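Enedska Kitting Cell: Setup and Care
Gallery - posted December 30, 2023

The Enedska cell is a two-arm station that puts boards and wire harnesses together into kits. Jaber built the table layout and Plorano supplies the harnesses. This page collects our working notes on setting up the cell and keeping it in shape. It replaces the older sheet, form 1405, which still had the previous tray positions on it.

The table

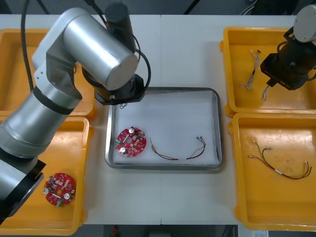

Tray positions are taught before anything else. If a tray moves, every pick point in it moves too, so we push each one to its stop and check it against the saved position at the start of a shift. Both arms have to be able to work without getting in each other's way. The steel tray in the middle has white padding on the bottom, and the round red board and the two thin harnesses rest on that. The orange trays hold the other parts. Change the padding when it stays dented, and run the height check again afterward. A new sheet sits a little higher than an old one.

Cables get a look at every shift change. Jog the arm slowly through its full reach and watch for a loop that pulls tight at the wrist. Re-clip it with some slack if it does.

The gripper 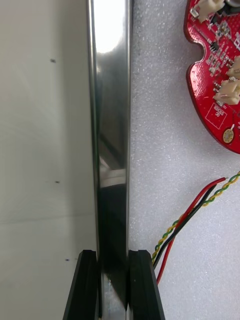 Finger wear shows up first as parts that turn slightly when lifted. Wipe the pads with a dry lint-free cloth every 150 cycles. Close the fingers at low force and look for light between them. If the gap is wider at one end, loosen the 2 mounting screws, square the finger and tighten again. Grip force is set at level 3 for metal parts and lower for boards and connectors.

Clean the wrist camera lens at the same time. Use the cloth only, no spray.

Spare fingers and padding are in the Jikisine cabinet, second shelf. Write the change in the cell log, with the cycle count from the controller.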